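Handout 4: Shelving for people with one shelf
Module: Small Collections and Their Upkeep
Tutor: Kanini Mabula (seminar groups: Dinesh Suvarna)
Friday, September 10, 2004

Bring this back next week. Last year's group left theirs in the refectory, where they were used as coasters, which at least kept them in circulation.

## 1. What counts as a collection

The textbook position, as in Mathew (chapter 2, the one with the staples), is that a collection is any set of items somebody expects to find again. The expectation matters more than the size. The teaching library downstairs has 1,634 volumes on open shelves and we find most of them. My own desk has far fewer and I find almost none.

For this module the desk is the unit of study. You will not be let near the big shelves until May, by which time you should have stopped putting books on their faces "just for now".

Terms you'll need:

- **Live** books: in use this week.
- **Resting** books: finished with, not yet admitted to be finished with.
- **Stray** items: anything that isn't a book and has come to live among the books. Pens, chargers, a spoon.

## 2. Upright, flat or leaning

A book standing upright puts its weight on the bottom edges of its boards, or of its covers if it's a paperback. A book lying flat spreads the weight, but only the top one in a pile can be reached without an excavation. A leaning book is doing neither job. The text block drags away from the spine, slowly, and by the end of term you have a parallelogram.

Thick books suffer most. A heavy paperback on its own in a wide space will sag whatever its publisher thought of it. It wants neighbours or a partition, close enough to hold it up and loose enough that you can get a finger down each side.

Which brings us to the desk organiser, an object that catalogues describe with great confidence. The Rollora catalogue claims theirs will "restore calm". The Fleklow one has a drawer, and the drawer has never been known to open on the first pull. What you want from either is dull: upright divisions, a base that doesn't skid, and some part of it set aside for strays so that they leave the books alone.

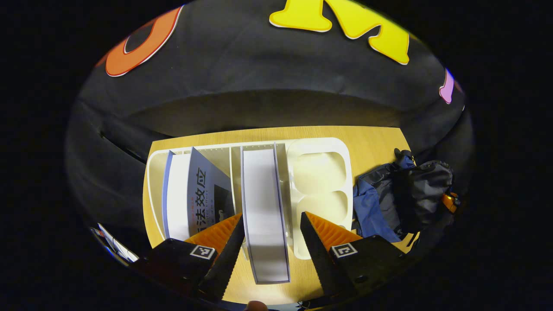 **How tightly should a compartment be filled?**

Fill it until the books stand up by themselves, then stop. If taking one out brings its neighbour along for the ride, you've gone one too far, and it is always the neighbour's cover that pays.

The moulded type with partitions and a pair of round recesses at the end is common enough now. The thick white book in a middle compartment, other books to the left of it, is a sound arrangement. The two recesses are empty, a condition I have never managed to maintain past a Monday.

Note also that a title on a front cover is no help once the book is filed among others. If you read in more than one script, as several of you do, decide early whether your desk runs by language, by subject or by height. Height is frowned upon in the literature and practised by everyone who wrote it.

## 3. Taking a book out

You were all taught to hook a finger over the top of the spine and pull. Please unlearn this. The headcap goes first, then the joint, then Dinesh has to get the glue out, and he charges in biscuits.

From a shelf: push the books on either side back a little, grip the one you want by the middle of its spine, and draw it towards you.

From an open-topped organiser: take it by both covers, partway down, and lift straight up. Steady the organiser with the other hand if it's a light one. Plastic travels.

Put the book back before you take the next. (Nobody in the 2003 cohort did this. See the photographs outside my office.)

## 4. Bags on desks

Last year's single most argued-over topic, so I'll set down my view and we can skip the shouting. A bag on the desk is allowed if it stays clear of the books and isn't being used to prop anything up. Zips and buckles scratch covers. A soft bag also slumps in its own time, usually in the direction of your tea.

Loose papers follow the same rule. They drift to the edge of the table and then off it. Flunov box files are in the cupboard; sign for them.

## 5. For next week

1. Sort your own desk into live, resting and stray. Write the list before you tidy, please, I can tell.
2. Find one leaning book and note how long you think it has leaned. Guess if you must.
3. Read Mathew, chapter 3. Skip the bit on silverfish unless you've eaten.

Seminar is in room 441. The sign on the door says something else.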